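Skivura 8 Powered Subwoofer

The Skivura 8 is a compact powered subwoofer for cars and small trucks that don't have space for a full box in the back. It has an 8 inch woofer and a built-in 200 watt amplifier in one sealed enclosure, so there is no separate amp to buy or mount. It fits under most front seats or flat against the side of the trunk.

The cone is treated paper with a rubber surround. Paper was chosen for this model after the older Stekero woofer, which used a poly cone, was found to sound a little slow on kick drum. The Skivura 8 plays low enough for rock, country and most hip-hop. It will not shake the mirrors. If that's what you are after, look at the Jostska ported boxes instead — they need more room and a separate amplifier.

Inputs are on the left end panel. There is one pair of RCA jacks and one high-level plug for factory radios that have no RCA outputs. Gain, crossover and bass boost are set with small knobs beside the jacks. A phase switch is next to the power plug. The wired remote level knob can be mounted under the dash or in the console and comes with a 20 foot cable. 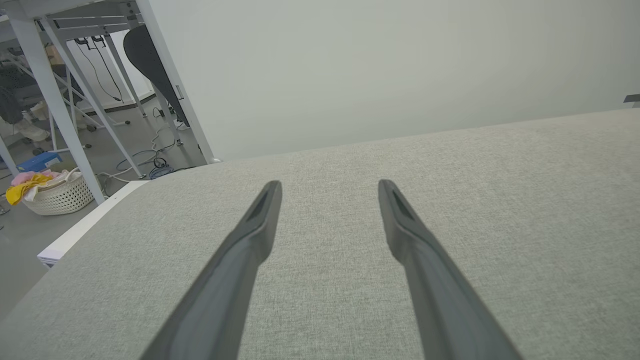 Can I use the Skivura 8 with a factory radio?

Use the high-level plug and tap the rear speaker wires. The amplifier senses the signal and turns itself on, so a remote turn-on wire is optional with this hookup. Set the gain low to start with, as factory radios vary quite a bit in output.

Installation

Run the power wire from the battery through the firewall and put the fuse close to the battery. Ground the unit to bare metal, with a short wire. Two steel brackets and four screws are in the box. Check under the carpet for wiring and fuel lines before drilling anything.

Keep the vent side clear. The amplifier uses the end panel as a heat sink and will shut down if it gets too warm, then come back on when it cools.

Start with the crossover at the middle of its range and bass boost off. Play something you know well, bring the gain up until the bass blends with the door speakers, and then try the phase switch both ways. Leave it wherever the bass is fuller from the driver's seat.

In the box
Skivura 8 subwoofer
Remote level knob with cable
Power plug and high-level plug
Mounting brackets and screws
Printed manual

A wiring kit is not included. The Spanos kit sold on our accessories page has the right gauge wire and fuse holder.

Warranty

2 years on the amplifier and woofer when bought from an authorized dealer. Water damage and blown woofers from clipping are not covered. Keep your receipt.

Customer comments

"Put it under the passenger seat of my hatchback. Fills in what the door speakers were missing. The remote knob feels cheap but works." — Osaze Nwosu

"Good sound for the size. Directions for the high-level plug could be clearer, I had two wires swapped at first." — Areti Vasilakis

Black only. Next shipment due in August.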